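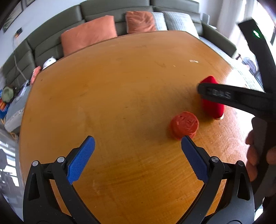 The Kemel Family Scripture Journal

Hi, I'm the one who makes these, so you'll have to forgive me if I go on a bit! I teach the nine-year-olds on Sunday mornings at our church in Redcombe, and I've kept some kind of faith journal since I was a teenager. Most of them were whatever notebook was on sale. The paper was thin, my pen came through on the other side, and by Easter the spine had usually given up. The Kemel is the journal I wanted back then - big enough to write a real prayer in and small enough to go in a church bag with the crackers and the crayons.

What you get

200 lined pages, plus a few blank ones at the back for the kids to draw on (they will draw on the other ones too, just so you know)
Cloth cover in navy, moss or brick red
Two ribbon markers, one for your reading and one for your prayer list
Lies flat when it's open
A pocket inside the back cover for programs and notes
Reading plan card, 90 days, starts with Luke

About the reading plan

My friend Eino Ahonen wrote the plan with me over most of a winter. We went back and forth on whether to begin in Genesis like everybody does, and I won, so it's Luke first, then Psalms, then Ruth and James. Each day is short. If you miss a week, just pick up at the next line on the card and don't worry about catching up. I have missed plenty of weeks myself and I helped write the thing.

You don't have to belong to any particular church to use it. We have Lutherans and Baptists and a very sweet Catholic grandmother who orders one for every confirmation in her family. The card gives chapter and verse only, so use whatever Bible you already have at home.

Paper and pens

Gel pens and ballpoints are fine. Fountain pens depend on the ink, so try yours on the last page first. Highlighters show through a little, the orange ones most of all. I use plain colored pencil for underlining and I love it!

Ordering

The binding is done at Kinnunen, a small shop where Ville Mäkelä sews every spine. He does them in batches, so now and then a color runs out - brick red is gone until June, sorry! Everything else goes in the mail on Thursday.

For Bible study groups, there's a lower price on 17 or more in the same color. The women's group at Jestcombe ordered for their whole retreat that way. Names can be stamped on the cover in gold, up to 12 letters, and please check the spelling twice before you send it to me. Stamped journals can't be returned. Plain ones can, as long as you haven't written in them.

Item number 209. Gift wrap is free, just ask in the order notes.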